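Looking after the gripper on a home arm: the monthly round

The arm in our living room is a Boiko on a low rolling base, and it has been picking up cushions, throws and dropped socks long enough for me to learn what wears out first. The motors have been fine. What goes wrong is dirt, loose screws and a wrist camera that has shifted a little without telling anyone. I do the whole round on the first Saturday of the month. If yours only runs on weekends you could stretch it to two.

Before you start, park the arm low with the gripper pointing down and switch it off at the base, then pull the plug. The fingers on ours go slack when the power is cut, so take hold of the wrist first.

You will need a soft brush (an old shaving brush is good), a lint-free cloth, a small hex key set, a cotton swab, and a strip of masking tape. Skip the furniture spray. Skip compressed air as well, unless you like fluff packed into the hinges.

Fingers. Brush from the wrist toward the tips. Hair and wool collect where the finger meets its bracket, and you can pull most of it out with a bit of tape folded sticky side out. Wipe the faces with a barely damp cloth and let them dry. If the pads have gone shiny, rub them with a pencil eraser before you think about ordering new ones. The Surnela pads I bought last March are part number 3326, and they are a hair thicker than the originals, so the gripper has to be told where closed is again.

Screws. Go over every screw on the brackets with the right key. Snug is enough. Angus Lindsay, who helped me set ours up, puts a dot of paint across each screw head and onto the part beside it, and you can see at a glance if one has turned. I copied him and have caught two that way.

Cables. Run a finger along the cable from the wrist to the elbow and feel for flat spots. Turn the wrist by hand all the way one way, then the other. If the cable goes tight before the joint stops, give it more slack at the upper clip.

Camera. Clean the lens with a dry swab, then check the aim. Power up, bring the gripper down over the sofa or whatever you use it on, and look at the live view. You want both the wrist hardware and the surface under it in view, and you want them in the same place as last month. I save a couple of views each time and compare them with the old ones.
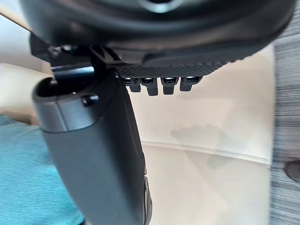
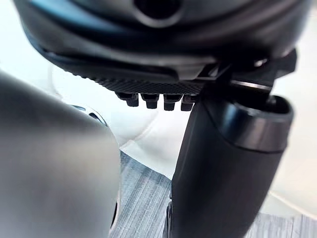
If the fingers have moved in the view but the paint dots still line up, the camera mount is what has slipped. Ours is held by two screws and a pinch clamp. Loosen the clamp a quarter turn, nudge the camera back, tighten, and look again. It usually takes me three tries – the clamp pulls it sideways as it closes.

After that, run the open and close routine with nothing in the gripper. Listen for a click at the end of travel. A soft one is normal on the Boiko. A double click means one finger is arriving late, and you go back to the hinge with the brush.

Last, give it something easy. I use a folded dish towel on the sofa seat and have it lift and set down the towel five times. If it drops one, I redo the closed position before letting it near anything with buttons.

The whole round takes me 28 minutes, longer if I have to order pads. Write the date on the tape and stick it inside the base cover.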